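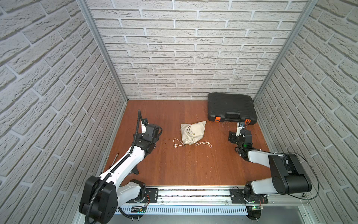
Okay, hi everybody, can you hear me at the back? (Wait for a nod. Move the mic if not.)

So I'm going to talk about packing for a long walk, and mostly about how bad I was at it. The first time I did the Posau trail I carried 70 pounds. I weighed it on the freight scale at the bus depot and the guy laughed at me, and he was right to!

Pause here, let them laugh too.

Story of the first night. Rain, the hut at Pustov already full, me under the porch roof looking for a headlamp that was at the very bottom of the pack. Everything I own came out onto the boards. Callum Whiteley was inside with the door open, eating soup and watching me do it. We've been friends ever since, so I can't complain too much.

Okay, the real point. I sort by when I'll need a thing. Stuff for camp goes at the bottom, stuff for the day goes on top, and the rain jacket goes outside where I can grab it. Small things live in cloth bags, the plain drawstring kind - I like them better than zippers, which I always manage to break. Repair stuff stays in a hard box at home until the night before, and then I take out only what fits in one hand.

Ask: who here carries a spare pair of shoes? (Usually half the room. Be nice.)

Food. I used to plan by the meal and now I plan by the day, one bag per day. Brodie Treloar taught me that on the Parsons section, where it's 86 miles between stores. Tell the cheese story if we're on time. Skip it if it's past 7:30.

Water. Don't go long on this, the Wednesday group got sleepy. Just say: two bottles, fill both at every creek, drink one standing there.

The high pass is at 2674 meters and it was snowing on me in June. Gloves! I had socks on my hands. Show them how the socks looked - do the hands.

Then questions. Someone will ask what my pack weighs now. It's roughly 3 bags of flour lighter than Callum's, and he's sitting in the second row, so make him stand up.

Sign-up sheet for the fall walk is by the coffee. Bring a pen, the last one walked off.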